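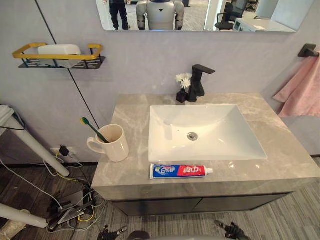 Sink station from the head camera, toothpaste lying along the front of the counter.

2024-07-19, Wallin hand kit review, bench notes

I meant to keep this one short, but we have to tell Stelard whether we want to keep the loaner or send it back, so I'm putting down more than usual while it's fresh in my mind (and while the coffee holds out!). The kit is the Wallin three-finger hand with the ribbed sleeve and the wrist camera, quoted to us at 2,199 per hand with the Gradau software thrown in for the first year. Renewal would come up in December and I still don't have a price for that, so somebody please nag me.

Setup was a pleasant surprise. The printed guide is thin but friendly, and the one place I got lost was the page on hand calibration, where the button names don't match what Gradau shows on the screen. I've written the right ones in the margin in pencil, so please use our copy and don't download a fresh one.

For the sink station I'd like us to stay with the toothpaste tube and the mug with the toothbrush in it as the standard items. The tube lies so low on the marble that the finger tips have to come down very close to the countertop, and I think it will tell us more about the hand than any of the foam blocks that came in the carton. Leave the vase by the faucet alone for now, please. I'm fond of it.

The wrist view is the part I keep going back and forth on. With the hand over the blue box you get the finger tips and the glossy top nicely enough, but the sleeve takes up an awful lot of the picture, and the glare on the box comes through as a whole scatter of white specks. I'd love to know if Stelard has a slimmer sleeve, or a bracket that sits the camera a little farther out.

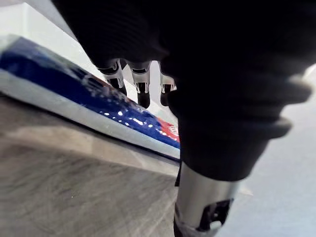
To ask Stelard before we decide

Slimmer sleeve, and is it covered by the same warranty?
Renewal price for Gradau, in writing.
Can we hold the loaner until the Priltmont demo is over?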